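Section 4: Levelling the bed and setting the first layer

This section applies to the Peklow open-frame printer in both the standard and the extended-height version. It assumes that the frame has been assembled and squared as set out in Section 3 and that the Lumenta control board has been wired and tested. Do not begin this section until both lead screws turn freely by hand.

4.1 Before starting

The following are required:

- the 2.5 mm hex key supplied with the frame kit
- one sheet of ordinary office paper
- a soft cloth and a small amount of isopropyl alcohol
- a reel of plain PLA filament for the test print

CAUTION: The nozzle and the bed remain hot for several minutes after the heaters are switched off. Check the temperatures on the display before touching either part.

CAUTION: Keep fingers, sleeves and loose hair clear of the belts whenever the motors are powered.

4.2 Equalising the two sides of the gantry

The left and right Z motors are driven together, but they can fall out of step when the printer is carried or when the gantry is pushed down by hand. The two sides must be brought to the same height before the bed is adjusted.

1. Switch off the printer and disconnect the power supply.
2. Turn the left and right couplings slowly until the gantry sits in the lower half of its travel.
3. Measure the distance from the top face of the base to the underside of the smooth rod at the left-hand end. Set this to 87 mm by turning the left coupling.
4. Repeat the measurement at the right-hand end and set it to the same value by turning the right coupling only.
5. Return to the left-hand end and measure again. Correct if necessary.
6. Reconnect the power supply and switch on.

Note: On the extended-height version the lead screws are longer and a slight movement at their upper ends is normal. Do not fit a second bearing at the top of the screw. A screw held at both ends may bind and leave visible bands in the print.

4.3 Homing and setting the Z stop

1. From the main menu, select Prepare, then Home All. The carriage moves to the left, the bed moves to the rear, and the gantry descends last.
2. Be ready to switch off the printer if the nozzle approaches the bed before the Z switch has clicked. If this happens, raise the switch bracket by 2 mm and repeat step 1.
3. With the gantry homed, slide the sheet of paper between the nozzle and the bed. If it will not pass, raise the switch bracket slightly and home the axes again.
4. Tighten the bracket screw. Excessive force will crack the printed bracket.

4.4 Levelling the bed

The bed is carried on four sprung screws, one at each corner. Turning a screw clockwise lowers that corner.

1. Heat the bed to the temperature used for normal printing and leave it for 20 minutes. The plate changes shape slightly as it warms, and an adjustment made on a cold bed will not hold.
2. Wipe any filament from the tip of the nozzle.
3. Select Prepare, then Disable Motors. The carriage and bed can now be moved by hand.
4. Move the nozzle to the front left corner. Adjust the screw until the paper can be drawn out with light resistance.
5. Repeat at the front right, rear right and rear left corners, in that order.
6. Go round all four corners a second time. Each adjustment affects its neighbours.
7. Check the centre of the bed. If the paper is tight at the centre and free at the corners, the plate is bowed and should be turned over or replaced.

CAUTION: Do not turn the couplings or press on the gantry during this procedure. If the gantry is disturbed, return to 4.2.

4.5 Printing the test square

The file BANEO-29 on the supplied memory card prints a single-layer square with a diagonal line from corner to corner. It was prepared with the Baneo slicing profile for a 0.4 mm nozzle. Owners who have fitted another size must slice the model again.

1. Clean the bed with the cloth and alcohol and allow it to dry.
2. Load the filament and extrude a short length until it runs cleanly.
3. Start the print and watch the whole of the first outline.
4. When the print has finished, let the bed cool and lift the square off.

Compare the result with the following:

Lines are round and separate easily: the nozzle is too high. Lower the Z offset by 0.05 mm and print again.
Lines are thin, rough or transparent: the nozzle is too low. Raise the Z offset by 0.05 mm and print again.
One side is good and the other is poor: repeat 4.4.
The diagonal is wavy: check the tension of both belts (Section 3.6).

When the result is satisfactory, select Control, then Store Settings. An offset that has not been stored is lost when the printer is switched off.

4.6 Routine checks

Repeat 4.4 after moving the printer, after changing the nozzle, and in any case after every 500 hours of printing. Wipe the lead screws at the same interval and apply a thin film of the Cekimia dry lubricant supplied with the kit. Grease is not suitable for these screws, as it collects dust and filament particles.

Proceed to Section 5, Extruder calibration.

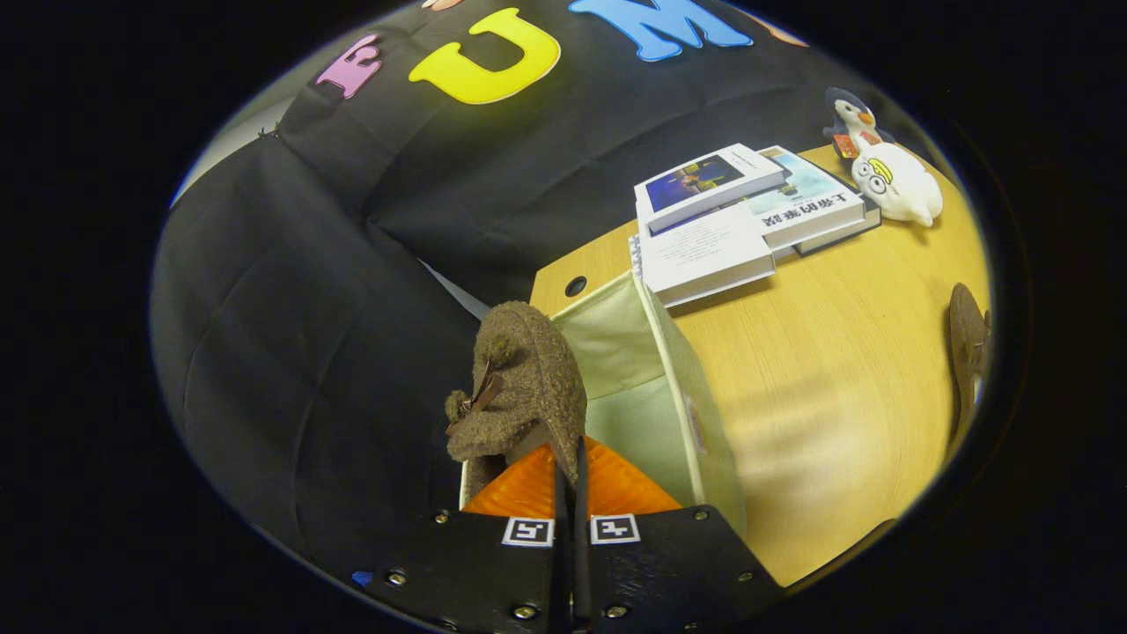
Coloured letters on black fabric, with books on the table.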